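Privholm Table Care and Set-Up Guide
Section 4: Looking after the brown top

Your Privholm top arrives with a smooth brown finish that is meant to be used every day, so please don't feel you have to tiptoe around it. A few minutes of care now and then will keep it pleasant to work at for a long while, and most of what follows you can do with things you already have in the cupboard.

Before you start, take everything light off the top and put it somewhere safe. Anything that is fastened down can stay where it is; simply work around its foot with a folded cloth.

1. Dust the whole surface with a dry, soft cloth. Go along the length of the table in long strokes, and turn the cloth over when it begins to look gray.

2. Mix 10 milliliters of mild dish soap into a liter of lukewarm water. Dip a second cloth and wring it out well, until it no longer drips.

3. Wipe one half of the top, then dry it before moving on to the other half. If you try to do the whole thing in one go (we have all been tempted!) the first part dries by itself and leaves streaks.

4. Look across the surface from a low angle, with a lamp or a window on the far side. Pale streaks that move as you move your head are only reflections and need no attention. Darker smudges that stay put are usually from hands and sleeves, and a second pass with the soapy cloth is the thing to try.

5. If your table has the metal edge strip, run a dry corner of the cloth along the line where the strip meets the top. Crumbs and dust like to settle there.

Note: Faint scuffs are normal on a top that gets used. Privholm Finish Balm, part 3609, softens the look of them. Put a little on the cloth, never straight on the table, and leave it for 10 minutes before buffing.

Caution: Do not use scouring pads, bleach or anything gritty. They dull the finish, and a dull patch can't be polished back.

Caution: Keep liquids well away from cables and plugs. Switch off and unplug any equipment on or next to the table before you bring out a damp cloth.

For heavy items with a flat base, felt pads (part 367, sold in packs of 100) are well worth having. Lift the item to fit them, with a second pair of hands if it is at all awkward, and please lift it again whenever you want to move it.
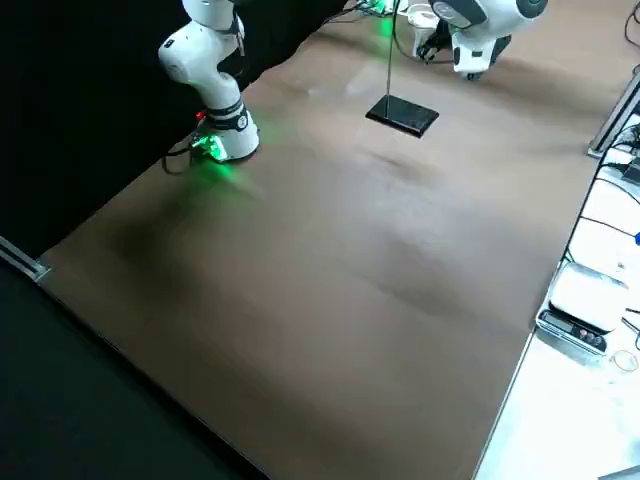
Once the pads are on, give them a quick look every May or so, and replace any that have worn thin or picked up grit. Spare pads and balm can be ordered from our Gidovport store, and the order form is at the back of this guide.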